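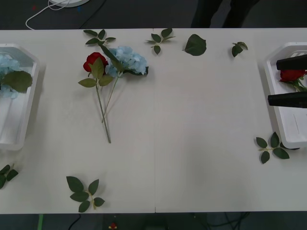 Valtside Flowers: what's in this folder, and what went wrong

Welcome, and thank you for reading this before you download anything. Valtside Flowers is a set of 588 recorded episodes of an arm picking up artificial roses and hydrangeas from a white table and sorting them into or out of the two white trays at the ends. Loose leaves and sprigs are part of the task, so please don't filter them out as clutter!

Known fault: late gripper release

In May, Theda Kleinschmidt was replaying an afternoon's work and noticed that the fingers sometimes stayed shut after the log said they were open. The arm would start its next move still holding a stem, and whatever was tangled with that stem came along for the ride (hydrangea leaves are terrible for this). We spent a good while blaming the flowers. Wolfram Engelhardt finally put the command log next to the finger position log and found a delay of up to 300 ms between the two. The driver was marking the gripper as open when the command was sent, without waiting for the fingers to report back.

The delay shows up in 168 episodes. They are still in the set, with release_late set to true, and we would suggest leaving them out if you train on gripper state. For work on arm motion alone they should be fine, though we'd love to hear if you find otherwise.
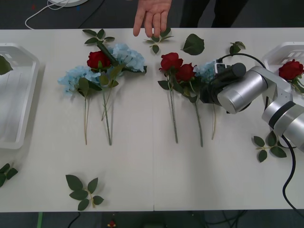 The part that worried us more was the stop button. It went through the same driver, so a stop pressed during a release could wait in line behind the open command. People reach over the table between episodes to lay out the flowers again, and a late stop is a poor thing to have near anybody's fingers. No one was hurt. Gisela Schmieder moved the stop to its own circuit, and resets are now done with the drives off – slower, yes, and we have all stopped grumbling about it.

Removed episodes

9 episodes were taken out altogether. In these a stop was pressed and the log doesn't agree with itself about when. The episode numbers were not reused, so you will find gaps.

Still open

Finger position is missing from the oldest recordings, and release_late was set there by eye. Hannelore Sauerland did that labeling and keeps notes on the doubtful ones in notes/release.txt. If you disagree with a label, write to her with the episode number and the time of the release.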